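Police seek two after safe taken in Irnari hardware store break-in

June 13, 2021

Police in Irnari are looking for two people who broke into Husar Hardware early on Saturday, dragged a safe out through the loading door and drove off with it in a stolen ute. The ute was found burnt out a few hours later on a fire trail near Zivach. The safe has not been recovered.

Nobody was in the store at the time and no one was hurt.

According to a police statement, the pair got in through a roller door at the rear of the building on Prurnik Road shortly before 3 am. The padlock had been cut. The alarm went off at the security company's monitoring centre, and a patrol car was sent from Irnari station, but the two had left by the time officers arrived.

Investigators believe they were inside the building for only a few minutes. Drawers in the front office had been pulled out, and a display cabinet near the trade counter was broken. The store says several cordless tools are missing along with the safe, which held takings from Thursday and Friday, a set of spare keys and some paperwork.

Police would not say how much cash was in the safe. The store has changed all its locks and says no customer account details were kept in it.

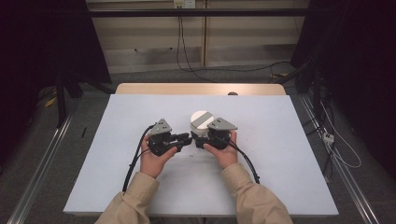 Ute stolen from nearby street

The vehicle used in the break-in was a white tray-back ute taken from a driveway two streets away on Friday night. Its owner did not know it was missing until police knocked on the door on Saturday morning.

A ute matching its description was seen heading west on Prurnik Road with its headlights off not long after the alarm sounded. A truck driver who had pulled over at the turn-off reported it when he heard about the break-in on the radio. Police say that call helped them narrow down where to look.

The burnt ute was spotted by a dog walker after sunrise. A fire crew from Zivach put out what was left of the blaze, which had spread to grass beside the track before burning itself down on the damp ground. Arson investigators went over the wreck on Saturday afternoon and it was towed away under cover for further examination.

Drag marks were found on the gravel near the wreck – police think the safe may have been moved into a second vehicle there. They have asked anyone who camps, rides or walks dogs in the area to keep an eye out for a grey steel safe, and not to touch it if they find it. The track is closed between the picnic ground and the creek crossing until further notice.

Detectives have not ruled out a third person being involved, most likely as a driver.

Officers also went door to door along Prurnik Road on Saturday, asking for footage from doorbell cameras and business systems. They are mainly interested in anything recorded between midnight and dawn, but would also like to hear from people who noticed strangers hanging around the rear lane behind the shops during the week. Footage does not have to show a face or a number plate to be useful, the statement said. Vehicles going past can help them work out a timeline.

The rear lane has been a sore point with traders for some time. It is shared by the hardware store, a tyre shop and a laundromat, and the light at the far end has been out since the autumn storms. The council said on Saturday that a contractor had been booked to repair it and that the work would be moved up. It did not give a date.

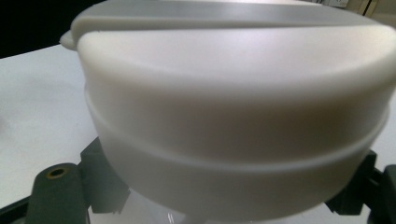
Link to earlier thefts being looked at

Police are comparing the break-in with 3 others reported in the district this year, all at businesses with a rear entrance and all overnight on a weekend. In each case a padlock was cut and the alarm was ignored. In one, at a farm supplies yard outside Zivach, the thieves tried to move a safe but left it behind in the doorway.

The statement described the similarities as being of interest but said it was too soon to say the same people were responsible.

Both people at the hardware store were wearing dark hooded tops, gloves and face coverings. One was noticeably taller than the other and appeared on the store's footage to favour his left leg. The shorter one was carrying a long bolt cutter and had a light-coloured backpack. Police plan to release stills from the footage early in the week.

Husar Hardware is offering a $2000 reward for information that leads to the return of the safe or to charges being laid. The store opened late on Saturday with the trade counter closed, and staff served customers from the front register. The loading door has been boarded over and deliveries are being taken at the side gate for now. Customers with orders waiting are being asked to ring ahead.

Police have advised other businesses in town to bank their takings before the weekend where they can, to check that alarms and cameras are working, and to move utes, trailers and anything else that could be used to shift heavy goods behind a locked gate. Home owners are being asked not to leave keys in vehicles, even in their own driveways. It was not clear whether the keys had been left in the ute stolen on Friday.

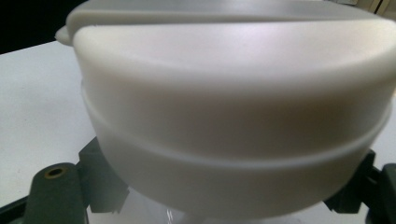

One Prurnik Road resident said she had heard the alarm but took it for a false one, as it had gone off twice in windy weather the month before. She said she rolled over and went back to sleep, and only realised something had happened when she saw the police tape on her way to work. She would like to see the lane gated at night.

Another neighbour said he had heard an engine revving hard and something heavy being dropped, and had assumed it was an early delivery. He has since given a statement.

The tyre shop next door was not broken into, though police dusted its rear door for fingerprints. It was open as usual on Saturday.

Irnari station will have an officer at the front desk on Sunday until late afternoon for anyone who wants to drop off footage in person. Information can also be given by phone to the station or anonymously through the crime reporting line. Callers should quote file number 2141.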